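Pukdale four-antenna wireless router, white
Refurbished - stock line 574 - sold by Dronar

We sell a lot of routers and we don't much like how routers are sold. The box for the Pukdale promises "whole-home power", which means nothing until you say which home. So this page sticks to what we know from having one on a desk, and where we couldn't check a claim we say so.

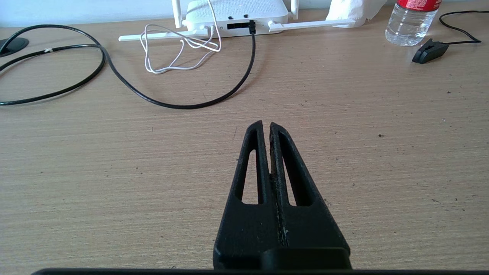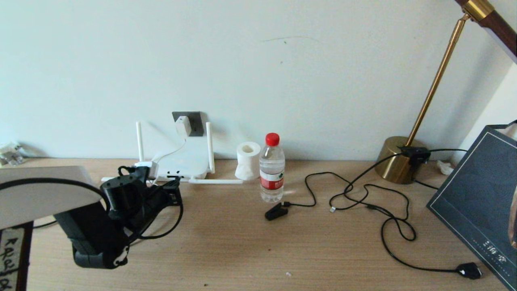
## What you get

- One Pukdale router, white
- Mains adapter with a thin white lead
- One network cable
- The maker's leaflet, such as it is

The box also lists a wall bracket. Ours have come without one, so please don't order on the strength of it.

## The antennas

They hinge, so they can stand upright or fold down flat. Folded flat they take up a fair bit of desk on either side, and a narrow shelf may not suit them.

Do four antennas beat two? The leaflet says so. Dorota Ziółkowski, who tests our returns, tried the Pukdale against the older Diststead in the same flat and couldn't tell them apart in the next room. Two rooms away the Pukdale held a video call and the Diststead dropped it. We'd call that a small win, and we wouldn't pay double for it.

## Cables and placing

The ports are all in a row on the back, and they are dark. Bring a torch if the router is going against a wall. Plug everything in first, then push it back.

The power lead is thin and tangles if you look at it. It is long enough to reach a desk from a socket just above, and we wouldn't count on much more than that. If your socket is behind a wardrobe, think again before buying. A long network cable is best left in wide loops to one side; don't wind it tightly round the router, as it needs the air.

A desk is fine, by the way. The leaflet wants it "high and central", which in most rented rooms would mean the top of the fridge.

## Things we are not convinced by

**The range figure.** The maker says 50 metres. Through what? We got 17 through two inside walls before pages began to drag, and that is the number we'd plan on.

**The Kaushik app.** You're told you need it for setting up. You don't - the settings page opens in any browser, and it asks for fewer permissions. Vandana Chaturvedi on our help desk has set up every one of hers without it.

**"Sleek finish".** It's white plastic. It shows dust less than black does, and it will mark if you stack things on it.

## Condition

Each unit is reset, wiped down and left running overnight before it goes out. Expect light marks on the casing. We don't grade them A, B or C, as we've never met two sellers who meant the same thing by it.

## Returns

You have 5 weeks to send it back, opened or not. Put the adapter in the parcel too, please. Refunds are held up more often by a missing adapter than by anything wrong with the router.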